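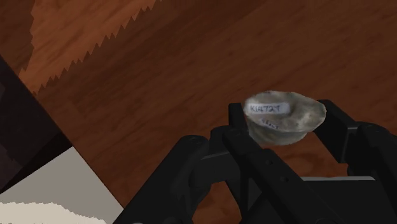 Starkari 6: The Yule Issue

Print journal, perfect bound
Edited by Shaohua Tian
Published by Adilico Press

Price: $32.00
Format: Paperback, matte cover
Pages: 100
Contents: Poetry, short fiction, one essay
Availability: In stock

Add to cart
Add to wish list

About this issue

The sixth issue of Starkari takes the winter holidays as its starting point and then wanders a fair distance from them. There are family dinners and long drives home, as you'd expect, but also a prawn trawler with a broken radio, a night shift in a country hospital and a dispute over a fence that runs to eleven pages.

Australian contributors make up a little over half the issue, so Yule turns up in the heat as often as in the snow. The editor has placed these pieces side by side instead of sorting them by hemisphere. It takes a few pages to get used to. After that the change in weather from one piece to the next becomes part of the reading.

Lewis Matheson's long story "Rakia" opens the fiction. A man brings his late father's last bottle to a lunch where none of the other guests have met the father, and spends the afternoon deciding whether to open it. Matheson's earlier stories in Starkari were short and fairly clipped. This one has more room in it, and the dialogue is better for the extra space.

The poems lean toward plain speech. Most are under a page. There are two sequences, one on learning to swim as an adult and one made up of notes left on a fridge. Readers who enjoyed the prose poems in the previous issue should know there is only one this time.

The essay, by Shaohua Tian, is about reading slush. Starkari received 565 submissions during the last reading period, and the essay looks at what it does to a person's judgement to read that many first paragraphs in one winter. It is frank about pieces the editor turned down and later regretted.

What's inside

Fiction: "Rakia"; "Low Water"; "The Boundary"; "Ward Four, Before Light"
Poetry: new work from returning and first-time contributors, including the sequences "Shallow End" and "Milk, Also Bread"
Essay: "First Paragraphs"

Content note: "Ward Four, Before Light" deals with the death of a patient. "Low Water" contains strong language.

Specifications

Binding: Perfect bound, glued spine
Paper: Uncoated cream stock
Type: Set in a serif face, one column throughout
Illustrations: None inside
Language: English
Also available as: PDF (sold separately)

Uncoated paper marks easily. Copies are packed in a card mailer, but small rubs to the corners can happen in the post and aren't treated as faults. Misprinted pages or a loose spine are — write to us with your order number and we'll send another copy.

Subscriptions

Starkari comes out once a year. Subscribers receive each new issue when it is released, along with the PDF at no extra charge. If you already subscribe, check your account before ordering, as this issue may be on its way to you.

Back issues 3, 4 and 5 are still available. Issues 1 and 2 are out of print and won't be reprinted, though both can be bought as PDFs.

Delivery and returns

Orders are posted twice a week by standard mail. Tracking can be added at checkout. Our office is closed for most of January, and orders placed in that time go out when we reopen.

Unread copies in saleable condition may be returned within a month of delivery. Return postage is paid by the buyer. PDFs can't be returned once downloaded.

Bookshops and libraries: trade terms are on our stockists page. Please include your account name with any order.

You may also like

Starkari 5: Rooms
Starkari 4: Salt
Adilico Press poetry chapbooks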